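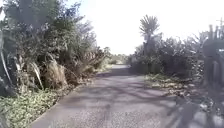

Mustus to resurface and drain 966 metres of the Lendano lanes

Works start in June. Access for residents on foot is kept throughout.

LENDANO. Mustus, the civil works contractor, has been appointed to carry out drainage and surface repairs on the network of narrow lanes serving the Lendano district. The contract covers 966 metres of lane in 3 sections and was let by the Vistadham Roads Office after a single-stage tender.

The lanes were built for foot traffic and light carts. They now carry delivery vans and small lorries, and the road base has settled along the edges in several places. Rainwater stands in the low spots and works its way under the surface. A survey by Mustus engineers logged 186 defects, most of them edge breaks, open joints and blocked gully inlets.

"The surface itself has plenty of life left over much of the length," said Kedir Zeleke, contracts manager at Mustus. "Water is the main cause of damage. We will deal with the drainage first and lay the new top course once the base has been tested and passed."

Scope of works

Section A runs from the Tsegaye junction to the pumping station. Existing gullies will be cleared, reset to level and fitted with new gratings. Where the base has failed it will be dug out and replaced with crushed stone laid in compacted layers.

Section B is 198 metres long and has the steepest fall in the network. A covered channel will be formed along the lower side and joined to the existing outfall. The surface will be planed and relaid to a steady crossfall, so that run-off reaches the channel without crossing the full width of the lane.

Section C needs patching and joint sealing only. No closure is planned for this section, although short delays should be expected while sealant cures.

Planting and boundaries

Growth next to the lanes will be cut back only where it blocks a gully, hides a sign or stands within the working width. Tall stands beside houses will be left in place unless the owner asks for them to be trimmed.

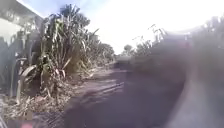 Owners who wish to do their own cutting may do so before the crew reaches their section, and should leave the cuttings clear of the gullies. Mustus will remove cuttings left in tied bundles at the lane edge. Roots found under the paved surface will be inspected by Nuria Gebremichael, site engineer, before any are cut.

Access and working hours

Work will be done in daylight, with noisy plant kept off the site before 8 am. Sections A and B will be closed to vehicles in short lengths. A walking route will be kept open past each closure, with ramps at changes of level. Emergency services have been given the order of works and will be told of each closure before it takes effect.

Waste collection will move to Tuesday while Section B is closed. Households affected will receive a printed notice with the temporary collection point marked.

Saron Nigatu, district engineer at the Vistadham Roads Office, said: "Past repairs treated each hole as a separate job. This contract treats the lanes and their drains as one system, and the maintenance schedule that follows will do the same."

Contact

Press enquiries: Sosina Birhane, Mustus press desk.
Access and collection enquiries: Lungile Venter, site liaison, at the Mustus site office, Tsegaye junction.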